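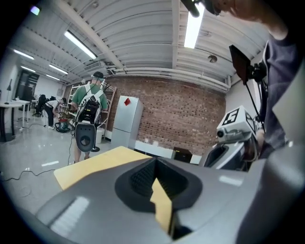

Astila two-hand collection kit, reviewed after a month of use

We bought the Astila kit in February to record two-handed table tasks for a policy we are training. Before that we used a single Clendeo gripper, so some of this is a comparison between the two.

The kit is a pair of hand-held grippers with marker cubes on top, a backpack harness and the recording software. Setting up took most of a morning. The harness straps are easy enough, but the cable guide in the manual is poor and we had to work out the routing ourselves.

Recording is straightforward. You calibrate, start an episode, do the task and stop. We have kept 3,654 episodes so far, nearly all of them short jobs like pulling a tissue, moving a cup or turning a box round. New people needed 2 practice sessions before their examples were worth keeping. The usual fault was turning the wrist so far that the cube was lost.

Tracking is good in even light and worse under bright tubes. On our worst day we threw out 112 episodes, most of them for lost markers. The software flags these, though only after you have stopped, so you can waste a fair bit of time.
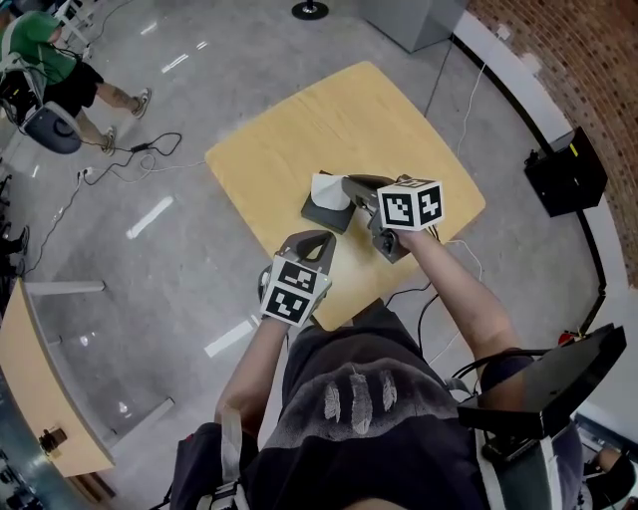 Can one person collect examples alone?
One person can do it for simple tasks, but a second person to reset the objects and watch the cables makes the work much quicker.

The weight is my main complaint. After 80 minutes with the pack on, my shoulders were sore and my movements got sloppy, and that shows in the data. We now swap over well before then. The gripper handles are comfortable and the trigger is light.

Export worked first time with our Zutetora training scripts. I would buy the kit again for two-handed work. For one hand, the Clendeo is cheaper and lighter.

Comments (3)

brackenfold
Did you try it with matt tape over shiny table edges? Helped our tracking a lot.

pm_longo
We use the Longo harness with the same grippers. Better padding, worse buckles.

tinroof7
How long does the export take? Ours runs overnight.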